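House Rules for the Two-Arm Bench at Odwood

I've wanted to put this page up since July, mostly so I can stop repeating myself at the door! We share one bench between two teams, Hosano and Ayala, and we used to have two sets of habits to go with it. Oliwia Zalewska and I finally sat down and wrote one sheet for everybody, and it's taped up next to the door now (big print, Oliwia's idea).

The short version: hands stay on your side of the posts while the arms have power. You say "live" out loud before you enable them and wait for someone to say it back. Speed stays at the low setting until a new routine has gone through 200 clean runs – yes, all of them, even if the first fifty look gorgeous. And the tabletop holds the board you're working with and nothing else. No mugs, no phones, no "just for a second" screwdrivers.

Hiyori Maruyama keeps the run log, which was at 1,421 entries last time I peeked. Please write in the boring ones too. Tín Nghiêm found a loose bracket by reading back through a pile of boring ones, and I was very happy he had them to read.

Now the bench itself, with the task board out:

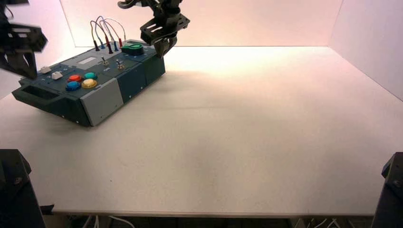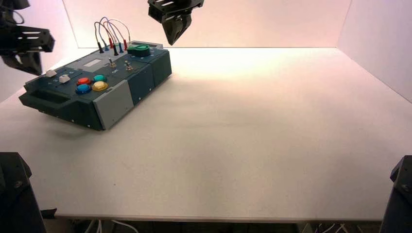 Task board on the white table, both grippers over the bench. Buttons and toggles on top, patch cables at the back.

A couple of notes on the board, while I'm at it. Check every plug by hand before you start, with the power off, and give the cables a look for nicks. If a gripper touches something it wasn't supposed to, stop and log it, even if nothing seems bent. Lech Bednarek has the spare leads in the gray drawer and he'd much prefer you ask for a new one than tape up an old one.

The Vodudstead folks asked for a copy of the sheet, so I'll add a printable version once Oliwia fixes my spelling.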